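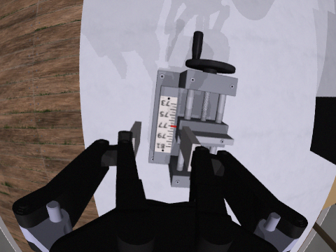 Filed under: Workshop > Damp, rust and storage

Thursday, posted by Ada Sanna

Re: Keeping rust off in an unheated garage

Adeel,

I've quoted your message bit by bit and answered underneath, as you asked several things at once and I didn't want to lose any. Most of this comes from a single-skin brick garage in Zudach with a concrete floor and a metal up-and-over door, so if yours is timber or has any lining some of it won't apply.

On Thursday morning Adeel Naqvi wrote:

> We moved in the spring and I've gone from a heated back room to
> a garage on the side of the house. I cleaned everything before
> it was packed and it was fine when it came out of the boxes.
> After a few weeks I had orange freckles on the vice jaws, the
> surface plate stand and the milling table. Nothing deep yet. The
> roof doesn't leak and the floor looks dry to me.

The floor looking dry doesn't tell you much. Tape a square of clear polythene to the bare concrete, all four edges sealed down, and leave it for a couple of days. Beads of water on the underside mean the slab has no membrane, or has one that has failed. Water on the top means the air is damp and the floor is cold. Mine had it on the underside in one corner and on the top everywhere else.

What you describe sounds like plain condensation. Heavy lumps of iron stay cold long after the air has warmed up. You get a cold spell, then a mild wet day comes in from the west, someone opens the big door, and all that moist air lands on the coldest thing in the building. You'll find the vice and the milling table wet and the thin sheet stuff on the shelf above perfectly all right. If you can be in there on the first mild morning after a frost, run a finger over the table and you'll know.

> I was thinking of a fan heater on a timer, an hour before I go
> in. Is that enough?

I'd say no, and it might make things a bit worse. An hour of hot air warms the air and hardly touches the iron. If you're breathing in there, drying a coat, or have brought a wet bike in, the air takes up that water and puts it down on the machines. Whatever you do in the way of heat wants to be low and steady. And please don't use a paraffin or bottled gas heater in there. Burning either gives off a great deal of water and it goes straight into the room.

A greenhouse tube heater under the bench does more good than a big heater used in bursts. I have one beneath the lathe, inside the stand, with the doors of the stand shut. It keeps the bed a little above the air temperature and that is all it has to do. Before that I had an old blanket over the lathe with a lamp underneath, which I don't recommend to anyone, I only mention it because somebody on here will bring it up otherwise.

> Somebody at the club said to get a dehumidifier. I looked at a
> Hindard compressor one second-hand. Any opinion on those?

I haven't had the Hindard so can't speak about that model. The general point is that compressor types lose interest when it gets cold. They work by chilling a coil, and in an unheated building in January the coil ices up and the machine spends its time defrosting. The desiccant sort carry on down to near freezing and give out a bit of warmth as well, at the cost of more electricity. For a garage I would go desiccant. If the second-hand one is cheap enough you could still run it from spring to autumn and see how you get on.

Either way there's no point running one with gaps round the door. You'd be trying to dry out the street. I did the door first: a rubber threshold strip glued to the floor, brush strip down both sides, and foam along the top. It took most of a weekend, mainly because the floor isn't level and the threshold had to be packed at one end. Let the adhesive cure for as long as the tube says. I drove over mine too early and had to scrape it up and start again.

Then there's the drain. Emptying a tank gets old quickly, and when you forget, the machine stops. Mine has a hose out through the wall into the gully. Put a bit of mesh over the outside end against spiders.

> How low should I be aiming to get the humidity?

Bare steel is pretty well behaved once you're under half on the dial. Above about two thirds it starts to go, and fingerprints go first. Get a cheap digital gauge, or better, get 2 and put them side by side for a day so you can see how far they disagree. Then hang one by the door and sit the other on the machine you care about. Don't hang either of them over the heater.

> What do people put on bare surfaces? I've got a tin of Hodidex
> left from years ago but it dries like varnish on everything.

Same experience with Hodidex. It's good for things going away for a long time and a nuisance on anything you use. I keep it for spare chucks, change wheels and the bits of the dividing head that come out once a year. White spirit shifts it if you leave a rag on it for a while first.

For things in use I wipe down with ordinary slideway oil at the end of the evening. Thin water-displacing sprays do what the name says and then evaporate, so they are a first step after you've got something wet and I wouldn't leave it at that. On slides and screws, wind the thing from one end to the other after oiling so that the oil goes where the rag can't. That goes for small cross slides and screw-feed stages too, which are easy to leave on a shelf because they look too small to bother with. The gib faces are where it gets in, and by the time the handle feels stiff there's usually staining underneath.

Wax is the other one. Clear paste wax, thin coat, buff it off. I use it on the surface plate stand, the saw table, and the outside of anything painted that has chips in it. It doesn't pick up swarf and dust the way oil does.

Drawers are a separate matter. Wood drawers in a damp garage will take in water and hold it against your tools, and oak is bad for steel even when it's dry. I line mine with vapour paper and change it yearly. The little bags of silica gel are fine in a box with a proper lid and do nothing at all in a drawer. You can dry them in a low oven when they're spent.

> Is it worth insulating? The quote I had from the Tambunan
> people for boarding the whole thing out was 4,000 and I can't
> justify that.

I couldn't either. If you're handy enough to look after a mill you can board a garage. The roof is where I'd begin, as cold sheeting overhead drips on everything after a frosty night. Rigid foam board between the joists, joints taped, and leave an air gap above it. Then the inside of the door, with thinner board cut to fit the panels, but weigh it first. Up-and-over doors are balanced by springs and an extra few kilos will have it coming down on its own. The walls can wait a year or be left alone altogether.

If the polythene test says it's the slab, paint it with a damp-proof epoxy before you move any more machines in. I did mine in two halves, shifting everything across and back, and it was miserable. Do it while you can still see the floor.

> Last thing, what about the freckles I've already got?

Leave the abrasive paper in the drawer, on the milling table at any rate. Oil, a piece of fine bronze wool, light pressure, along the length. Wipe, look, repeat. A razor blade held nearly flat takes the tops off anything stubborn. You'll be left with a grey shadow and that does no harm. For the vice jaws, take them off and check behind, as there's often more rust at the back than on the front.

Running costs I can't give you properly. I have mine on a plug-in meter now and will post what it says when I've got a full winter. The heater is on a thermostat set low, the dehumidifier on its own humidistat, and in July neither of them comes on much.

One correction to my message last month in the thread about bench tops: I said the threshold strip was 15 mm high. That's the next size up. Measure the gap with the door down before ordering, and measure it at both sides.

If you do the polythene test let the list know how it came out.

Ada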